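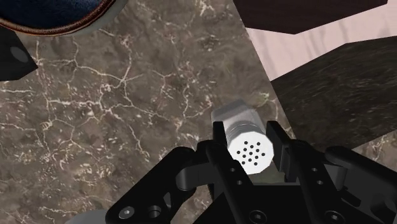 2. Work completed this period

Grant: Cernwood Shared Workshop, small projects stream
Project: Remel kitchen-assist arm
Report period: May to July 2025
Prepared by: Suleiman Bako
Technical lead: Chinyere Onyeka

2.1 Simulation
The countertop model now runs in the Holleck simulator with the parallel-jaw gripper fitted. The first grasp target is a salt shaker with a white perforated cap and a semi-transparent body. It is held between the two fingers at the cap end, near the threaded collar. A veined marble texture was chosen for the counter so that the detection code is not tuned to a plain background.

The test set is 200 simulated grasps with randomized shaker position. Of these, 154 met the hold criterion, which is no slip greater than 8 mm over the lift. Most failures were traced to the approach angle – the fingers closed on the cap rim and the shaker rotated out. The friction values for the cap and body are estimates and have not been checked against measured samples.

2.2 Hardware
The aluminium base plate has been drilled and bolted to the bench in bay two. Shoulder and elbow joints are assembled. The wrist is waiting on a replacement bearing from Babalola; the first one supplied was the wrong bore. Finger plates will be printed in the workshop once the linkage geometry is frozen. Wiring is complete as far as the elbow.

2.3 Software
Chinyere has rewritten the jaw controller to limit closing force by motor current. The change has been tested in simulation only. Logging now records joint position and current for every attempt, and the logs are on the workshop server in the Remel folder.

3. Variations from plan
The physical grasp trials have been moved to the next period on account of the bearing. An additional $200 was spent on connectors and heat-shrink, drawn from the consumables line. No change to the total budget is requested.

4. Next period
– Fit wrist and complete wiring
– Measure friction on cap and body samples
– Repeat the simulated set with a corrected approach angle
– Begin bench trials with the salt shaker, then a mug

Receipts are attached as Appendix A.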